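Robots at the Laundry: What Changes for the People Who Work There?

Reading time: 6 minutes

Think about the last hotel towel you used. Somebody washed it, dried it, folded it and put it on a shelf. If the hotel was a big one, the towel probably rode in a truck to a laundry, which is a kind of factory for clean cloth.

Pratine is a laundry like that. It is in the town of Flenden, and it washes sheets, towels, napkins and cleaning cloths for hotels and restaurants. Workers there handle over 600 pounds of small cloths in one morning. A bath towel is easy to count and easy to stack. Small cloths are harder. They come out of the dryer in a big tangled heap, and every one of them has to be picked up, shaken out, checked for stains and folded.

Machines have helped with laundry for a long time. A washing machine is automation. So is a dryer that stops by itself when the clothes are dry. Automation means that a machine does a job, or part of a job, that a person used to do by hand. At Pratine the washing has been automatic for years. Large sheets go through a long machine with hot rollers that presses them and folds them too. The workers feed the sheet in at one end and another worker takes it off at the other.

The small cloths were still folded by hand. That is the part the laundry is now trying to change.

Why is folding hard for a robot?

A robot arm in a car factory does the same thing over and over. The car door is always the same shape and always in the same place. The robot does not have to think about it much.

Cloth is different. Drop a napkin on a table five times and it will land in five different shapes. It bends and slides. A corner can hide underneath. When you pick up a napkin, your eyes find an edge, your fingers pinch it, and you can feel if you have one layer or two. You learned this when you were small and you don't notice yourself doing it.

A robot has to learn it too. One way to teach it is to have people do the job many times while a computer records how their hands move. Instead of using their bare fingers, the people use grippers. A gripper is a kind of robot hand. Most have two fingers that open and close. The person holds one in each hand and uses them to pick things up. Later, a robot arm with the same kind of gripper on the end can try to copy the moves.

The square black-and-white patterns you sometimes find on grippers are called markers. A bit like the codes on a package at the store, they are easy for a camera to spot. The computer can use them to work out where the gripper is and which way it is turned.

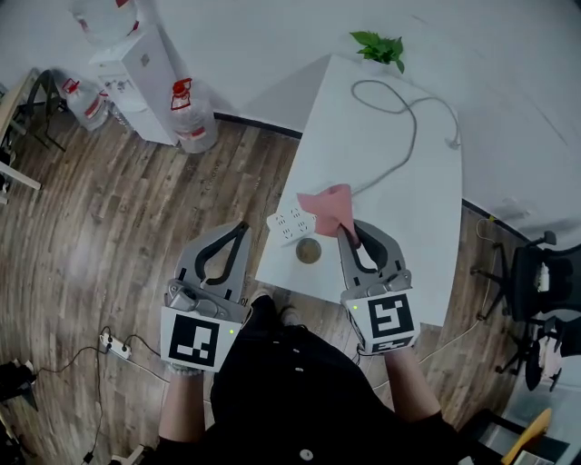
FLENDEN, June

One gripper has hold of a corner of a pink cloth, and the other is open wide. Picking up a corner is the first thing to practice, and it takes longer than you might expect. Grippers can't feel the cloth the way fingers can, so the person has to look carefully and close them at the right moment.

Each try is called a demonstration. A short one might be "pick up the cloth by a corner." A longer one might be "fold the cloth in half, then in half again." The project has a name, Lencho, and its plan calls for 200 demonstrations of each kind of fold before a robot arm gets a turn. Bad tries are useful as well. If a cloth slips, the person can pick it up again, and then the computer has an example of how to fix a mistake.

So who does the teaching?

At Pratine, the teachers are people who already fold for a living. Fourteen workers fold small cloths there, and all 14 were asked if they wanted to learn to use the grippers. Some said yes right away. Some wanted to wait and see. A few said they would stay at the folding tables, and that was allowed.

Folders know things that are not written down anywhere. They know that a thin napkin should be smoothed from the middle and a thick one from the edge. They know which stains will come out in a second wash. When they teach the robot, they have to slow down and notice what their hands are doing. Several of them found this strange at first. It is like trying to explain how you tie your shoes.

The grippers are also tiring in a new way. Folding by hand makes your back and shoulders sore because you stand and reach all day. Holding grippers makes your wrists and forearms sore. The workers asked for shorter turns and got them. They now change places every half hour.

Will the robot take their jobs?

This is a fair question, and the workers asked it too. The laundry has said that nobody will be let go while the project is being tested. It has not promised anything for the years after that. When a machine takes over part of a job, different things can happen. Sometimes the people move to other work in the same place. Sometimes fewer new people are hired. Sometimes people do lose their jobs and have to look for another one.

There will be new work at Pratine if the robot is used. Someone has to load the cloths, check the folds, and stop the arm when a cloth gets caught. Someone has to teach it again when a hotel orders a new kind of napkin. Those jobs need training, and the workers have asked to be paid for the training hours.

For now, the heap of small cloths is still folded by hand every morning, and the truck leaves at noon.

Words to know

Automation: using a machine to do a job or part of a job.
Demonstration: showing how something is done so that someone, or something, can copy it.
Gripper: the part of a robot that holds things.
Marker: a pattern that a camera can find easily.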